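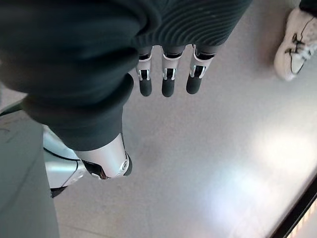
Dark green fabric with a ribbed knit band

About Rarkisport

Rarkisport is an independent production company that makes documentary films and series about sport. We work mostly with streaming services and regional broadcasters, and we also make shorter films for leagues, clubs and athletes' foundations.

The company began as a two-person edit suite above a bicycle shop in Caranlow. The early work was highlight reels and season reviews for local hockey and track clubs. A feature on a junior rowing crew came next, and it was picked up by a cable channel that asked for more. We have made long-form films ever since.

What we make

Most of our films follow one athlete or one team over a full season. We also produce archive series, built from old match footage, home video and radio recordings. Our most recent archive project, Vorari, looks at a mountain running race and the families who have entered it for three generations. It drew on 1170 hours of tape, much of it never digitized before. The finished series runs in six parts.

We take on 2 major productions a year. Short films are scheduled around them, and we usually need two months' notice.

How we work

Athletes who take part in our films see a full cut before it is locked. They can correct facts and ask us to remove medical or family details. Final edit stays with the director, and this is written into every agreement before filming starts.

Our crews are small - normally a director, a camera operator and a sound recordist. On training days we stay out of the way and leave when the coach asks us to.

Where we are

Our main office and edit rooms are still in Caranlow, now on the second floor of the old Besson building on the river side of town. We have 30 permanent staff and bring in freelance crew for each production. The screening room downstairs seats 64 and is open to film clubs and schools on request. The tape library holds 600 titles, and researchers can view them by appointment.

Working with us

We read every proposal that comes in. Please send no more than two pages and tell us what access you already have to the people involved. Replies can take up to six weeks, longer in July when most of the crew is out filming.

Trainee places in editing and archive research are posted on the Jobs page each spring. All of them are paid.

Jobs | Press | Archive requests | Contact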